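**Plates, plates, plates**

Okay, so I finally did the big dish cull I've been threatening since the spring newsletter! I pulled everything out of the cupboards one evening in June, stacked it all on the floor (bad idea with a dog) and ended up with 39 plates. Thirty-nine! There are two of us in the house. I don't even remember buying most of them, and a few I'm pretty sure came home with me from a Bredton potluck and never went back. Sorry, whoever you are.

The white ones were easy. Chipped went out, the rest went back in. Where I got stuck was the pink. I have a real weakness for that dusty salmon color, the matte kind that makes a plain old fried egg look like brunch, and I kept picking the big ones up and putting them down again.

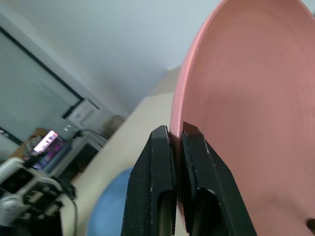 Kobe Hoekstra told me to keep only what I'd reach for on an ordinary night, so I tried that, and the big pink ones passed every time. They're a pain to stack and they hog the bottom rack of the dishwasher, but I love them and they're staying. I kept 17 plates altogether, plus 4 little dessert ones that I'm not counting (my newsletter, my rules).

The rest are wrapped in newspaper in a box by my back door. If you're setting up a first apartment or you just break a lot of dishes, reply to this and I'll bring them along to the next Bredton swap. There's a set of eight blue-rimmed ones in there that really ought to stay together. Mugs are next month, and I'm already dreading it!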